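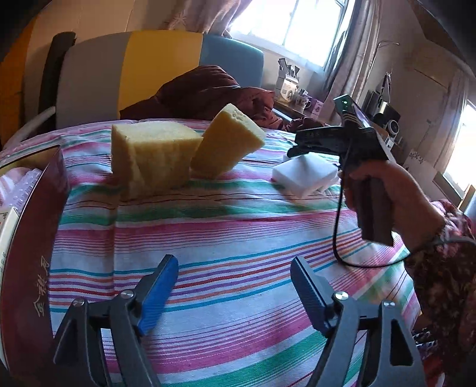 jinsolw
Sorting out foam for cushion inserts and packing, need opinions fast, my mom wants her bed back. The yellow stuff is old chair foam I cut down with a bread knife, and yes it shows. Cut marks all down the front of the big block, pits on the end of the other one. The white one came in a multipack from Zoditz, smooth top, nice edges. Want to use both kinds in a window seat pad. 30 inches long, one layer. Bad idea?

quiltbarn43
Bad idea. Two densities side by side and your butt will find the seam every time. Pick one.

Z. Ngcobo
Disagree, sort of. Firm in the middle, soft at the ends, wrap the whole thing in batting. Did a bench that way last May and its fine. Spray glue the joints though.

quiltbarn43
Spray glue goes crunchy. Seen it over and over.

Z. Ngcobo
Cheap spray glue does. I use Ritus, thin coat both sides, wait, press. No crunch.

jinsolw
ok so what about the white ones. Smaller than I remembered, more like the melamine sponges you scrub a tub with. Might BE scrub sponges, the label is long gone

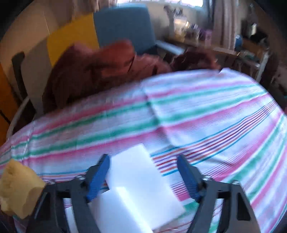
If they are I'm not sitting on them, that stuff crumbles. Could still go in the box with Grandma's plates when we move, wedged in the corners? Or just clean with them. Moving 80 miles so they need to hold up

oldpinetable
Press your thumbnail in. If it tears and leaves dust – melamine. Seat foam springs back.

Z. Ngcobo
^ this. And dont put melamine right up against glazed plates, it's a mild abrasive. Tissue first.

quiltbarn43
Over a truck ride? Come on. Paper's plenty but the sponge isn't going to sand a plate down.

Z. Ngcobo
It took the shine off my stove knobs so I'm not risking gold rims

jinsolw
rims are gold yeah. Tissue it is. Also love that everyone ignored the bread knife

oldpinetable
Electric carving knife. Thrift store. Mark the line with a sharpie all the way around, go slow, dont squish the foam while you cut

quiltbarn43
Agree on the knife at least. Still say one foam for the seat.

jinsolw
Going all yellow then, will trim the ugly face and batting over it. Striped sheet is NOT becoming the cover btw, mom already said no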